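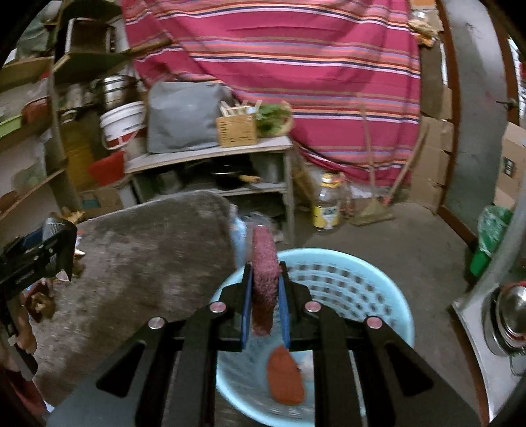 March, 14:20. Rulstead hand-held gripper, blue pads, second session.

Changed the pads before starting. The old set had glazed at the tips and let thin items rotate. Pivot screws checked, no play on either side.

Task: scouring pad to laundry basket, pad held on edge between the fingers. Ran 200 cycles with the blue pads; 195 clean releases. The remaining misses were all the same fault: fibers catch on the pad face and the part hangs from one finger after opening. A short pause at full open clears most of these. Will add it to the procedure.

Compared with the Linwood fingers from last month: Linwood grips harder for the same trigger travel but crushes the scouring pad enough to change its outline, and the width estimate drifts. Keeping the blue pads for soft goods.

Camera: close objects go slightly soft at the fingertips. Tried exposure at 400, no real change. Birsen Kaplan thinks it is focus distance. To check against the Roussel lens.

Open:
- repeat with cloth, same basket
- log finger width at release
- order 2 spare pad sets from Fostwood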